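**Thema: Mikrowelle über dem Herd — Abluft, Umluft oder Selbstbetrug?**

**krustenbrecher** schrieb:

Moin zusammen,

wir übernehmen im April eine Wohnung samt Küche, und der Vorbesitzer hat sich offenbar in den amerikanischen Stil verliebt: Mikrowelle über dem Herd, Lüfter unten drin, keine Haube. Laut Übergabeprotokoll ein Gerät von Stesent, Umluft, Kohlefilter »regelmäßig gewechselt«. Regelmäßig kann ja auch heißen: alle zwölf Jahre.

Jetzt meine Frage. Ich brate gern und viel. Meine Frau riecht gern nichts davon. Reicht so ein Ding, oder muss ich gleich eine richtige Haube einplanen? Der Küchenmensch von Clutlow will 3.000 Euro für Haube, Mauerdurchbruch und neuen Oberschrank. Für das Geld könnte ich ziemlich lange auswärts braten lassen.

**Sarigoel_74** schrieb:

Kommt auf die Wand an. Außenwand? Dann Abluft, Ende der Diskussion. Viele dieser Geräte lassen sich umbauen, da wird innen der Lüfter gedreht und hinten ein Kanal angesetzt. Steht in der Anleitung, also an dem Ort, wo niemand sucht.

**krustenbrecher** schrieb:

Außenwand ja, aber Denkmalschutz. Ein Loch in dieser Fassade kostet mich vermutlich mehr Nerven als Geld. Von der Gattung rede ich, falls jemand nur deutsche Flachschirmhauben kennt:

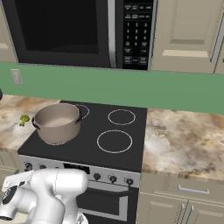
Dilek Bozkurt meint dazu, der Denkmalschutz sei halb so wild, wenn man vorher fragt und nicht erst, wenn der Bohrkern im Vorgarten liegt. Bei ihr ging es zum Innenhof raus anstandslos durch, mit Gitter in Fassadenfarbe. Umluft hatte sie davor auch, vier Jahre lang, und sie hat danach die Oberseite der Schränke mit dem Spachtel gereinigt.

**Topflappen** schrieb:

Ich widerspreche. Umluft ist besser als ihr Ruf, sofern man den Fettfilter in die Spülmaschine steckt und den Kohlefilter tauscht, bevor er Möbelstück wird. Das eigentliche Problem ist die Bauform. Die Mikrowelle ist flacher als eine Haube, die vorderen Platten werden kaum erfasst. Also hinten braten, vorne Kartoffeln. Mache ich seit Jahren, man gewöhnt sich an die langen Arme.

**Sarigoel_74** schrieb:

»Hinten braten, vorne Kartoffeln« klingt wie eine Strafe. Und wer den Spritzschutz hinten vergisst, streicht alle zwei Jahre die Wand.

**Topflappen** schrieb:

Ich streiche sowieso gern.

**Chun-yin Yuen** schrieb:

Bitte erst mal nachmessen, wie hoch das Gerät hängt. Bei meinem waren es 44 cm über dem Kochfeld, der große Suppentopf passte drunter, der Kopf des Kochs beim Umrühren nicht mehr. Die Montageanleitung nennt einen Mindestabstand, und der gilt auch dann, wenn der Vorbesitzer nett war. Kohlefilter bekommst du von Genderel als Nachbau, mein letzter lag bei 18 Euro. Passt, klappert aber ein bisschen.

**krustenbrecher** schrieb:

Danke, das hilft. Plan also: messen, neuen Filter rein, einen Monat probebraten. Parallel stelle ich eine Anfrage beim Amt wegen Innenhof. Bis die antworten, ist der Filter wahrscheinlich wieder fällig.

@Topflappen: Hast du vorne Induktion oder Gas? Bei Gas wäre mir unter dem Kunststoffkram etwas mulmig.

**Topflappen** schrieb:

Ceran, Baujahr unbekannt, braucht für Nudelwasser ungefähr eine Halbzeit. Da dampft nichts plötzlich.

**Sarigoel_74** schrieb:

Und ich bleibe dabei: Umluft ist ein Ventilator mit Marketingabteilung. Fenster auf und gut. Kostet nichts, filtert alles, außer im Februar — da filtert es auch die Gäste.

**Dilek Bozkurt** schrieb:

Fenster auf bringt bei Umluft tatsächlich was, der Dampf muss ja irgendwohin. @krustenbrecher, schreib beim Antrag gleich den Durchmesser vom Rohr rein, sonst kommt die Rückfrage und du wartest noch mal sechs Wochen.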